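Trilari: a word list of things people call computer parts

README, third revision

Trilari is a plain list of the names ordinary people use for the insides of a desktop computer, matched to the names the parts catalog uses. It has 2000 entries, each one a phrase somebody typed, said or wrote on a sticky note. If you have ever been told over the phone that "the long green thing fell off the other green thing," you already know why it exists.

What's in it

One tab-separated file, trilari.txt, with four columns:

- phrase: what the person said, spelling left alone
- part: the catalog name
- sure: yes, no or shrug
- source: desk, phone or note

"Shrug" is a real value. It means two of us read the phrase, disagreed, and went to lunch. There are 145 shrugs. Please don't convert them to "no" on import. Edard, our old ticket system, did exactly that in December and we spent a week putting them back by hand.

Where the phrases came from

Most are from the repair desk at Ó Conaill, where people fill in a card before handing over a machine. The card has one box, labeled "What is wrong?", and people use it for all kinds of things. One card says only "Dumo did it." Dumo is a shop across the street, and we have left that phrase out of the list – it is not a part.

Roughly 500 entries came from phone calls, typed up while the caller was still talking. These are shorter and angrier.

Memory is the worst category by a distance. People call it the RAM, the memory, the storage, the chips, the sticks, the cards, the gigs and, in one case, "the rulers." About a third of the arguments behind the shrug column started with the word "memory," which callers will happily use for a hard drive, and "card," which they will use for anything flat. 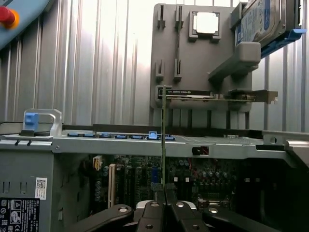

A thin green board, edge-on, over an open tower on its side.

"Tower" has its own troubles. Callers say CPU, hard drive, modem, box, unit and "the computer part of the computer." All six are in the file. CPU is mapped to both tower and processor, on two separate lines, and your software will have to cope with that. Ours doesn't.

Cleaning

Names, phone numbers and street addresses were taken out by hand. Swearing was kept where it was holding the phrase together and trimmed where it was only decoration. Áine Geraghty made those calls and would like it known that she did not enjoy them as much as people assume.

Known problems

- "Thingy" appears with nine different parts. All nine are correct.
- Everything is in English, and most of it comes from one town.
- Laptops are missing. We had a laptop file once. It was on a laptop.
- Sorting is by date received, except for the first page or so, which is sorted by some other rule that has been lost.

Using it

Use it for anything you like, including search boxes and spelling help. Don't use it to train new desk staff to correct customers. If you publish something with it, call it Trilari and say which revision.

To add a phrase, send it exactly as you heard it, along with the part you think was meant. If you aren't sure, put shrug.

Contact: Áine Geraghty, Trilari word list | © Trilari contributors | Back to top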